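Fliselard Opens Robotics Workshop to Visitors for an Afternoon of Household Task Demonstrations

News | Community and Events | November

The Fliselard Center for Applied Automation welcomed members of the public, local employers and students to its robotics workshop this month for the fall open day. The program ran from 1 p.m. to 5 p.m. and included live demonstrations, a short talk on safety and a question period with the engineering staff.

Registration for the event closed at 70 places. Visitors were received in the main lobby and taken through the building in small groups, so that each group could stand close enough to the work area to follow what the operators were doing. The center asked guests to remain behind the floor line while the arm was powered and to keep bags and coats in the lobby.

Loan Lã, director of the center, opened the afternoon with brief remarks. She thanked the staff for preparing the workshop and described the open day as part of the center's duty to the town.

"Our neighbors walk past this building every morning, and many of them have asked what we do here," she said. "We would like them to see ordinary work on an ordinary day, including the parts that are slow."

The demonstrations were led by Chiến Hầu, senior engineer, with Ngọc Đinh at the operator's station. They form part of the Flikby project, under which the center studies how a robotic arm can handle common items in a home or a small kitchen. The work takes place at furniture height, with household storage and dishes in place of the fixtures and trays found on a factory line.

Mr. Hầu told visitors that soft items are among the more difficult ones for the arm. A hard object keeps its shape when it is gripped, and the contact point can be planned in advance. A soft object gives way under pressure, and its outline changes as the gripper closes. The control software must therefore judge how far to close and when to stop, and a setting that suits one item may be too firm for the next. 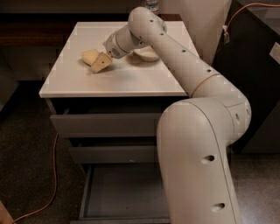
Photo: Bianca Vasiliu / Fliselard Center for Applied Automation

The work area shown to visitors is built around a white-topped drawer cabinet, with the arm reaching over it from one side. Objects are handled on the top surface, and the drawers are used in a separate set of exercises concerned with opening, closing and putting away. Ms. Đinh explained that drawers are a useful test of reach. The arm must approach from the front, follow the drawer's line of travel and avoid striking the cabinet with its lower section.

Each group watched a series of short runs. Between runs, Ms. Đinh returned the objects to their starting positions and entered the result in the session log. Runs that ended early were logged in the same way as those that reached their goal. Several guests asked why the arm moved at such a modest pace. Mr. Hầu replied that the speed is limited by the center's own rules whenever people other than trained staff are in the room, and that the limit was in force for the whole afternoon.

According to figures presented during the talk, the project has logged 2717 runs since it began. The log records the item used, the starting position, the outcome and any comment by the operator. Mr. Hầu said the comments have proved as useful as the results, particularly where an operator noted that an item had slipped or been held too tightly. Staff review the log at a regular project meeting and decide which exercises to repeat, change or set aside.

The safety talk was given by Kiều Sầm, who is responsible for workshop operations. She outlined the steps followed before the arm is switched on, beginning with a check of the floor area and ending with a test of the stop button. She also described the training required of new operators, who must complete 12 supervised sessions before they may work at the station on their own. Students on placement follow the same rule, and no exceptions are made for prior experience elsewhere.

Ms. Sầm answered a number of questions about emergency stops. She explained that any member of staff may halt a run at any time without asking the operator first, and that a run stopped in this way is not held against the person who stopped it. The arm is restarted only after the operator and a second trained person have both looked over the area.

Questions from the floor covered a wide range of subjects. A representative of Konow, a residential care provider in the region, asked when equipment of this type might be ready for use in a resident's room. Mr. Hầu answered that the project is a research effort and that the center has set no date for use outside the workshop. He said that any future trial in a care setting would require separate approval, as well as the agreement of the residents concerned.

Other visitors asked about noise, cleaning and the cost of repairs. On cleaning, Ms. Sầm noted that parts of the arm that come into contact with objects are wiped down at the end of each session, and that the center does not use the workshop to prepare food for anyone to eat. On repairs, she said that most routine work is done in house and that the center keeps a small stock of spare parts for the gripper, where wear is greatest.

A group from the Phùng Technical School attended with their instructor and stayed after the last demonstration to speak with the operators. Ms. Đinh, who came to the center through a student placement, spoke with them about the application process and the daily routine of the job. She advised applicants to include a short account of something they had built, repaired or tested, along with their grades. She added that careful note-taking is valued as highly as programming skill in the first months.

The center will offer 5 student placements in the coming term. Applicants should be enrolled in a technical, engineering or computing program and should be available for at least two full days each week. Forms may be collected at the front desk or requested by mail, and they must be returned with a letter from a teacher or supervisor. Applicants selected for interview will be invited to visit the workshop and meet the operators.

Ms. Lã closed the afternoon by thanking guests for their questions. She said that the center intends to hold a second open day in the spring and that the format will remain largely the same, with small groups and live runs. In response to requests made during the day, the spring program will include a longer question period and a session at an earlier hour for schools.

Guests who completed a comment card may expect a reply from the center by mail. Those who left without a card and wish to share their views may write to the front desk and mark the envelope "Open Day." Comments on signs, seating and access to the building are also welcome and will be passed to the workshop operations office.

Schools, employers and community groups interested in a separate visit may contact the office of Kiều Sầm. Group visits are offered in the afternoon, subject to the workshop schedule. Requests should state the size of the group, the age of any students and any access needs. Visitors under 16 must be accompanied by an adult at all times, and closed shoes are required in the workshop.

Photographs from the open day may be reprinted by local newspapers and school newsletters with credit to Bianca Vasiliu and the center. Requests for other uses should be sent to the communications desk.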